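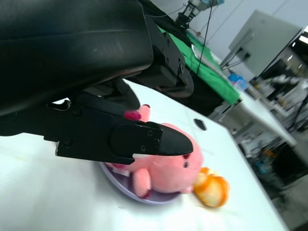 Pink plush pig on its side.

Print this story | E-mail this story

I'd driven past the toy library in Gustley for years thinking it was a closed-down bank. It was a bank! The vault is where they keep the jigsaw puzzles now, and the woman who runs the place took me straight there before I had my coat off.

"Everybody wants to see the vault," she said. "The door weighs more than my car and we've never once shut it. I don't know the combination."

She opened up in January with 100 toys, mostly her own kids' castoffs, and a notebook for writing down who had what. These days there are 2,000 on the shelves (the notebook is long gone) and families come over from Pisthorpe because there's nothing like it on their side of the river.
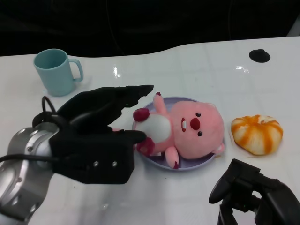 NEIGHBORS

I asked her what gets borrowed most and figured she'd say trucks. "Play food," she said right away. "Kids will walk by a ride-on fire engine to get to a pretend sandwich. My daughter was the same. I ate so many invisible dinners."

And stuff coming back broken? She laughed at me a little. "Sure, it comes back broken. It's toys. If a wheel falls off, bring me the wheel. Parents show up looking like they wrecked a rental car, and I have to calm them down before I can even look at it."

A membership costs $2 a month. She grew up in Derese, where the library used to lend out sleds, and she still talks about those sleds a lot.

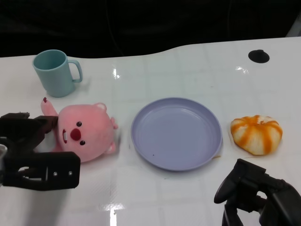 What's next

The roof, mainly. A bake sale brought in $700 and that took care of the leak over the board games, but the one by the front window is still going, with a bucket under it. "I'd love a Saturday craft table," she told me, "and I'd love a dry floor, and I know which one's coming first."

I went home with a marble run and a due date. It's already missing a marble, so I guess I'll be bringing that up when I go back.

Print | E-mail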